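Section 4. Setting Up the Work Area and Preparing the Sticks

This section applies to the Oltari tabletop stick-and-strand kit, home edition, supplied by Studumard. It covers the work that is done before any shaping or joining begins. Read the whole section before opening the inner packets. Section 5 (Shaping) assumes that every step below has been completed.

Revised Mon 15 June. Earlier copies of Section 4 should be discarded.

4.1 Contents of the kit

Check the contents against the packing slip before starting. The home edition contains:

Sticks, plain, 28 pieces
Strand, natural, one coil
Soaking tray, plastic, with a fill line marked at 1000 ml
Abrasive sheet, fine, two pieces
Binding thread, one reel
Tarkell pattern sheet, folded
Small hand clip, two pieces

The sticks are packed in a paper sleeve. The sleeve is not airtight and should be stored flat. If the sleeve has been stored on end for a long period, some of the sticks may have taken a slight bow. See 4.6.

Report missing items before the end of July following purchase. Items reported after that date are charged at the spare parts rate.

4.2 Choosing a place to work

The kit is intended for use in ordinary homes. A workshop is not required. Choose a place that meets the following conditions.

1. The table is stable and does not rock when leaned on. Test it at each side.

2. The floor beside the table is clear on the side where the strand will be uncoiled. Allow a free length of 100 cm from the table edge.

3. The light comes from above or from the side opposite the working hand.

4. Doors that open toward the table can be kept closed during the session.

NOTE: A hallway or entry may be used for sorting and for checking the length of sticks when the room with the table is small. Move bags, boxes, and shoes to one wall first, and leave a clear path to the door.

CAUTION: Do not stand sticks on end in a place where people walk past. A stick that slides down a wall can strike the face of a child or a seated person.

4.3 Covering the table

A cloth is recommended. It protects the table, keeps the sticks from rolling, and quiets the work. The cloth should be woven, washable, and large enough to cover the working side of the table completely.

1. Remove everything from the table, including place mats.

2. Wipe the table and let it dry.

3. Spread the cloth and smooth it outward from the center with the flat of the hand.

4. If the cloth has a check or plaid pattern, turn it so that one set of lines runs directly away from the person working. These lines are used in 4.5.

5. Secure the cloth with table clamps if it shifts. Do not use pins.

CAUTION: Do not use a plastic sheet on top of the cloth. Damp strand sticks to plastic and may tear when lifted.

4.4 Removing the sticks from the sleeve

1. Wash and dry the hands. Hand cream leaves marks on unfinished wood.

2. Open the sleeve along its long side. Opening it at the end and pulling the sticks out one by one tends to raise splinters.

3. Lift the sticks out as a bundle and lay them on the cloth. Do not drop them from a height.

4. Take each stick in turn and hold it nearly upright at eye level, away from the face. Turn it slowly. Look for cracks, dark spots, and rough ends.

5. Place sound sticks to the right and doubtful sticks to the left. Left-handed users may reverse this.

A doubtful stick is not necessarily waste. Rough ends can be dressed with the fine abrasive sheet, and a short crack near one end can be trimmed off if the pattern allows it. A stick with a crack in the middle third must not be used as an upright. 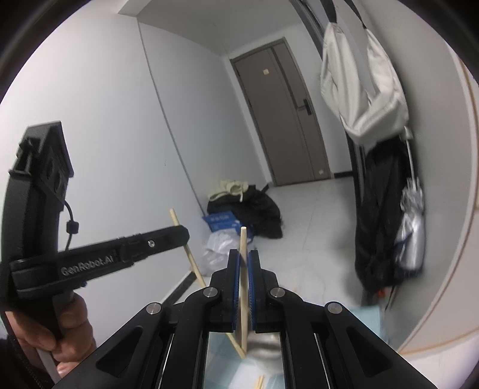
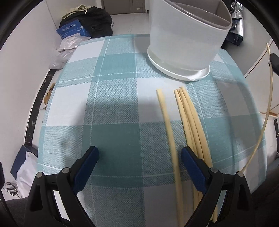 Sorting is complete when every stick has been handled once and assigned to a group. Sticks may be kept in small bundles while the remainder are checked, but the bundles should be opened out before they are compared. Four sticks fanned slightly on the plaid cloth, with their upper tips apart, can be told from one another at a glance, and a single stick laid to their left stays separate from them. A tight bundle hides the ends of the inner sticks. Do not tie a bundle until the comparison in 4.5 has been made.

4.5 Comparing the lengths

The sticks are cut by machine and then finished by hand. Small differences in length are normal. The Tarkell pattern requires that the uprights match each other, and it is less strict about the cross pieces.

1. Choose a line in the cloth, or lay a ruler across the table, to serve as the base line.

2. Set the lower end of each stick on the base line. Keep the sticks parallel and close together without overlapping.

3. Press down lightly with one hand so that the sticks do not move.

4. Look along the upper ends. Mark any stick that is clearly longer or shorter with a soft pencil, near the end and not in the middle.

5. Exchange marked sticks with others from the same group until the uprights match.

6. Return the remaining sticks to the group for cross pieces.

For the first project in the pattern sheet, 20 sticks are used. The others are spares and should be kept in the sleeve with the marked ends together.

NOTE: Woven cloth can stretch when it is smoothed. Its lines are accurate enough for comparing one stick with another and should not be used for measuring a length in inches or centimeters. Use a ruler for that purpose.

4.6 Checking for straightness

1. Lay one stick on a bare, flat part of the table or on a board.

2. Roll it slowly with the fingertips.

3. Watch the gap under the stick. If light shows under the middle and the stick rocks, it is bowed.

4. Set bowed sticks aside for use as cross pieces.

A slight bow may be corrected by placing the stick under a flat, even weight overnight. Do not bend a dry stick by hand. Do not heat a stick over a stove, a candle, or a radiator.

CAUTION: Dry sticks break without warning, and the broken ends are sharp. Wear eye protection when testing a stick that is known to be cracked.

4.7 Uncoiling the strand

The strand is springy when dry and holds the shape of the coil. It must be uncoiled under control.

1. Clear the floor on the working side as described in 4.2.

2. Hold the coil in one hand with the thumb over the outer turn.

3. Cut the retaining thread. Keep the thumb in place.

4. Release one turn at a time and feed the free end away from the body.

5. Allow the strand to lie in its own curve. It will not lie flat at this stage and should not be forced.

6. Draw one length between finger and thumb, in both directions. One direction will feel smoother than the other. Work in the smoother direction.

7. Cut the lengths given in the pattern sheet. Cut at a slant.

CAUTION: The free end of a strand can swing across the table. Children should stay on the other side of the table until the coil has been fully opened.

4.8 Soaking the strand

Only the strand is soaked. The sticks are used dry.

1. Fill the tray to the line with cool water, 1000 ml.

2. Place the cut lengths in the water in loose loops. They must be covered completely.

3. Leave them for 20 minutes. Turn them once during this time.

4. Remove one length and bend it gently around a finger. If it bends without cracking, the batch is ready. If it resists, return it to the water and test again after a short interval.

5. Lay the ready lengths on a folded towel. Do not lay them on the sorted sticks.

Strand left in water overnight may discolor. This does not reduce its strength, but the stain cannot be removed and may transfer to light cloth.

NOTE: If Um binding wax is to be used at a later stage, do not add it to the soaking water. Wax is applied only after the work is dry. See Section 7.

4.9 Interrupting the work

The steps in this section may be spread over more than one day. To interrupt the work:

1. Return the sticks to the sleeve in their groups, with a strip of paper between the groups.

2. Hang unused strand from a hook or peg in loose loops, away from heat. Damp strand must not be placed in a closed bag or box.

3. Empty the tray and dry it.

4. Shake the cloth outdoors or over a bin. Small slivers of wood remain in the weave and are not always removed by washing.

5. Sweep the floor, including the space along the baseboards. Sticks are pale and are easily overlooked on a light tile floor.

Strand that has dried out may be soaked again. Repeated soaking makes it fuzzy, and any length soaked more than twice should be kept for practice.

4.10 Checks before proceeding to Section 5

Confirm each of the following:

The uprights have been compared and match each other.
Cracked sticks have been removed from the group for uprights.
Spare sticks are back in the sleeve.
The strand has been cut to the lengths on the pattern sheet and bends without cracking.
The cloth is smooth and secured.
The two hand clips are within reach on the side of the working hand.

Replacement sticks are supplied in sleeves of 28 and replacement strand in single coils. Quote the lot number printed on the packing slip when ordering from Studumard, so that the replacements can be matched for color.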